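Four Grippers, One Dish Rack and a Lot of Opinions

By Uriel Ledesma

The plate will not stand up by itself. This is the whole premise of the comparison that has taken over the back half of the Rurkau workshop since December, and the people running it would like you to know that it is harder than it sounds, although they have stopped saying so at dinner parties.

The job goes like this. A robot arm picks a plate up off a table, turns it on edge and sets it in a wire stand. Then a person takes the plate out, puts it back down somewhere slightly inconvenient, and the arm does it again. Four grippers are taking turns on the same arm. Each one gets 1,000 tries. The winner goes into a tabling and clearing unit that Elard, a small maker of kitchen equipment, hopes to sell to cafeterias. The losers go back in their boxes, which in one case will be difficult, as the box has been used for lunch.

"People ask why we don't just test it on something useful," said Sanaa Sqalli, who runs the trials for Elard. "I ask them when they last ate off the floor."

The grippers come from three suppliers, with Fulteck sending two of them and a very long email. One is a plain two-finger type that opens and closes in parallel. One is the same idea with softer pads. One uses suction, and one has three stubby fingers and looks, in the words of a visitor from the accounts department, like it is about to ask for change. All were bolted to the same wrist, run at the same speed and given the same plates, bought in one go from a discount store by Gadisa Tesfamariam, who was asked at the register whether he was having a party and said yes to save time.

Suction was the early favorite. It was also the early casualty. A cup that sticks beautifully to the flat middle of a plate has to let go of it again at the moment when the plate is upright, half in the stand and leaning on nothing in particular. The team tried slower releases, faster releases and a small puff of air, the last of which launched a plate off the table and behind a filing cabinet. It was scored as a drop. There was a debate about whether it should have been scored as a throw.

The three-finger model has had a steadier time of it and holds a plate as though it has been told the plate is expensive. Its trouble is width. Fingers that wrap nicely around a rim take up room, and the stand does not offer much. Yutong Liao, who writes the control software, spent most of a month teaching it to approach from a narrower angle, then discovered that it now bumped the table on the way down. "We moved the problem four inches," he said. "I've had whole jobs that amounted to less."

That left the two-finger types, which are cheap and a little boring and which every vendor in the room had been politely steering people away from.

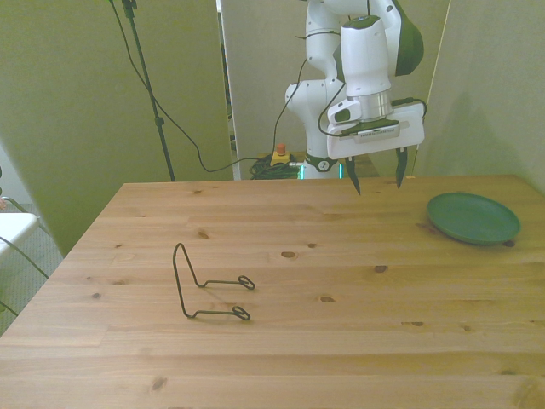 The awkward part for a two-finger gripper is the first half second. A plate lying flat gives it very little to grab. One finger has to get under the rim while the other comes down over it, and if the angle is off by a hair the plate simply slides away across the wood. Liao's answer was to let it slide. The arm nudges the plate toward a known spot, waits, and takes hold once the thing has stopped moving. Sqalli calls this herding. Fulteck's representative, on a video call, called it "outside the recommended grasp strategy," and then asked for a copy of the code.

The softer pads help with the grab and hurt with the release. They cling. In the first long run with them, the plate reached the stand, went in at a respectable angle and then came straight back out again, still attached, as the arm withdrew. From across the room it looked as though the robot had changed its mind. A dusting of cornstarch fixed it for an afternoon and made everyone's sleeves white for a week, and it will not be appearing in the product manual.

The hard-fingered version doesn't cling, but it does complain. Each time the fingers closed too far there was a click that could be heard in the hallway, and Anqi Luo, whose desk is on the other side of the wall, began keeping her own tally. Her number and the official one disagreed. When the logs were checked, hers was right. The software had been treating a certain kind of slip as a success, provided the plate ended up anywhere near the stand, including under it. Scoring was tightened, 315 runs were thrown out and started over, and Luo was given a chair on the proper side of the wall.

She now does the judging. Her rules fit on an index card taped above the monitor. The plate must be upright. It must be in the stand. It must still be there when she has finished her sip of coffee. There have been requests from the engineering side to define the sip.

Cameras have turned out to be the other argument. The plan called for one on the wrist and one looking in from the side, and the grippers were supposed to be the only thing changing between runs. But a wrist camera that sees plenty past two thin fingers sees mostly knuckle past three thick ones, and the suction cup blocked the middle of the view altogether. Hong, the integrator hired to set up the cell, wanted the wrist camera moved for each gripper. Sqalli did not, on the grounds that a customer's kitchen would not be rearranging itself either. They settled on scoring everything with the side view and letting the wrist camera be used by anyone who could prove it helped. So far only the soft pads have been able to.

Then there is lighting. Runs done in the morning came out better than runs done after four in the afternoon, for every gripper, and for several days this was put down to the operators. Tesfamariam eventually noticed that the late sun came in low and threw the shadow of the stand sideways over the table, where the vision system took it for more stand and aimed accordingly. The blinds are now kept shut. The operators have asked for an apology and been given a cake, which they cut themselves.

What comes next depends on whom you ask. Elard has to pick a gripper before the spring trade show, and the betting inside the workshop favors the hard two-finger unit with a thin strip of something grippy on one side only, a compromise that belongs to no supplier and that each of them has started to describe as its own idea. Fulteck has offered a revised finger. The maker of the three-finger model has offered a discount. The suction people have offered to come and have a look, and have been told about the filing cabinet.

There is also the matter of speed. A person asked to do the same job takes a couple of seconds and talks while doing it. The arm, at the setting used for the comparison, takes long enough that visitors drift off partway through and have to be called back for the ending. Liao says it can go faster. Sqalli says it can go faster once it has gone slowly 1,000 times without putting a plate on the floor, and that she has heard the other speech before.

Wet plates are scheduled for the second round, followed by greasy ones, followed by a bowl. Liao has asked that the bowl be taken off the schedule. Tesfamariam has already bought it.

The workshop is open to suppliers and prospective customers by appointment, mornings preferred. Visitors are asked to stay behind the tape, to leave the blinds alone and not to cheer until Luo has put down her cup.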